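Olham sits at the far end of a bus line that stops running at six, and the reward for reaching it is Lokell, a home-robotics lab on the upper floor of what used to be a shoe warehouse. I went for the open day on 26 January 2023, along with 30 other people who had apparently also run out of museums.

We were promised a robot that tidies a house. First we got coffee, then a slide about the coffee machine being out of scope. The robot does most of its growing up in simulation, in a set of computer-made rooms the staff call Domex, and the morning was given over to watching it there on a big screen. I had hoped for something with wheels. I got a door.
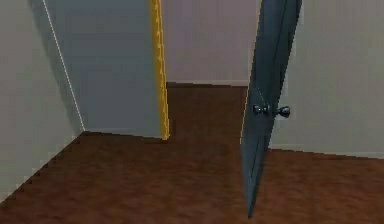

Morning session: the Ševčík fault

The door was the star of the day, in the way a pothole is the star of a road. It's a plain dark slab with a round knob on each side, standing open, and last August it cost the lab 18 days.

The fault goes by the name Ševčík, after the street the team was eating lunch on when the first report came in. The robot was supposed to open a door, let go of the knob and drive through. It opened the door very nicely. Then the software logged the hand as open while the fingers were still shut, and the robot set off down the hall still attached. In simulation the door stayed put and the arm bent in ways that arms don't. Out of 568 overnight runs, 80 finished like this, and every one was marked a success, as the scoring only asked whether the robot's base had crossed the threshold. It had. Some of the rest of it was still in the other room.

Somebody asked whether this had ever happened on the real machine. There was a short silence of the kind you get at a dentist's. Once, we were told, at walking pace, and the emergency stop worked. The door was replaced and so was a wrist joint. The fix was to stop trusting the command and read the finger position instead, which sounded to me like something you'd want from the start, but I also own a smoke alarm with no battery in it.

After sandwiches (egg, or a different egg) we moved on to the safety rooms. These are ordinary rooms with one thing wrong in them, and the one we spent longest on had a kitchen knife lying on the floorboards. The rule is simple enough for a toddler: see the knife, slow down, keep clear of whoever might walk in. 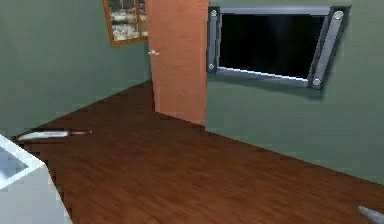 Early versions had trouble with the "slow down" part. They treated the knife as one more item to put away and went for it at the same speed they'd use for a sock. Changing that meant giving the robot a list of things to be nervous about, and the list is now long enough that it needs its own list. Scissors are on it. Soup was on it and came off – I didn't catch why.

The real robot did come out at the end, behind a rope, and moved a cushion from one chair to another. It let go of the cushion. We applauded harder than the cushion deserved.

Practical notes: admission is free, the stairs are steep, and there is a lift if you ask at the desk. Bring a sweater. The last bus was early, so I missed it.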